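Folding soft striped clothing so that it stays folded, and where to begin on a crowded bed
Community Help – Household and Laundry
Posted in February – 944 views

Leonilde Bragança

I would be grateful for guidance on two related matters. I am preparing the bedrooms at Mandwood, a shared residence of 12 rooms, for an inspection, and residents have been asked to have their clothing folded and put away beforehand. One resident has requested assistance, and I have agreed to provide it.

The first matter concerns a pink-and-white striped garment with sleeves. I spread it across the bed and attempt to fold it by following the stripes, but the finished bundle is never square. The sleeves also form a thick ridge on one side.
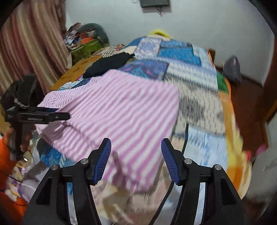
I have tried folding it in half lengthwise first, and I have tried bringing the sleeves in first. Neither method produces a parcel that will stand upright in a drawer. The drawer in question is a Julton, 30 cm wide on the inside, and is shared with socks and nightwear.

The second matter is one of order. The bed is also being used to hold blankets, papers, cables, bags and a large piece of cardboard. Should the clothing be completed first, or should the bed be cleared before any folding is attempted? The residence guidelines are silent on this point. They state only that surfaces must be clear by 9 a.m. and that small items must be in closed storage. I would also appreciate advice on fuzzy socks, which I have been rolling into balls. They take up a good deal of room – considerably more than ordinary cotton ones – and I suspect that the cuffs are being stretched.
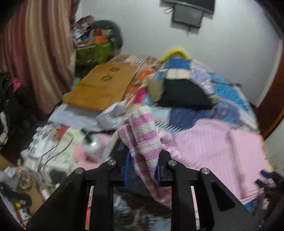
Carrier

Rolling socks into balls is not recommended for fuzzy or fleece types. Lay one sock directly on top of the other, fold the toe up to the cuff, and fold once more if the drawer is shallow. Stand the pairs on edge. The cuffs are not pulled and will keep their shape longer.

With respect to the garment, please disregard the stripes. Printed or knitted stripes seldom run true to the side seams after laundering, and a fold that follows them will drift. Use the shoulder seam and the hem as your references. Place it face down, bring one side to the centre, and turn the sleeve back down along the fold so that it lies flat. Repeat on the other side, then fold from the hem in thirds. Your ridge is probably caused by both sleeves lying one over the other.

Destinico

Clear the bed first. Papers in one box, cables in another, blankets folded over a chair. I would not fold anything until that is done.

Julton drawers are deeper than they look, so you may find that standing things up is unnecessary.

mill_row_27

I agree with Carrier regarding the seams, but would respectfully differ from Destinico on the order. If there is no other flat surface in the room, clear one half of the bed only, fold the clothing there and put it straight into the drawer. The remainder can then be sorted with more space available. Blankets should be left until last, as they will cover whatever is underneath them if moved about. Large cardboard can go out to recycling at the start, provided the resident does not wish to keep it – please ask before removing it.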